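We got to the Coetzee open day in February, early enough to find parking – a first for us! Sizwe Buthelezi walked us past the kilns and the dye room, talking the whole way.

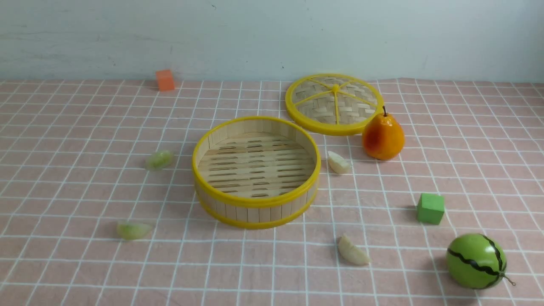
*Bamboo steamer and lid on the pink cloth*

The mill shop was packed, and I spent 6 dollars on ribbon I don't need.

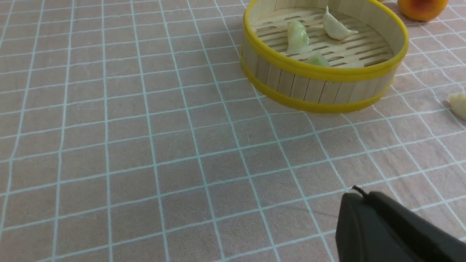 Do you have to book the tour?
Just turn up at the gate before noon.

Lunch was soup and flatbread in the yard (go back for seconds). 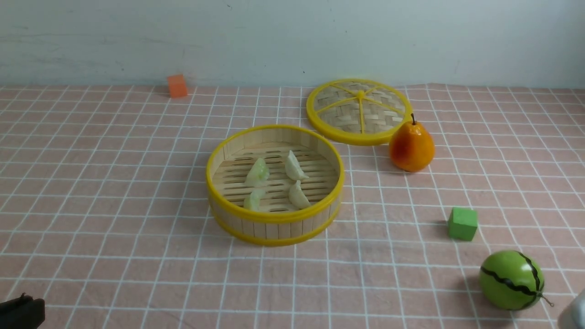
## Getting home

We took the Livik road, slow but pretty.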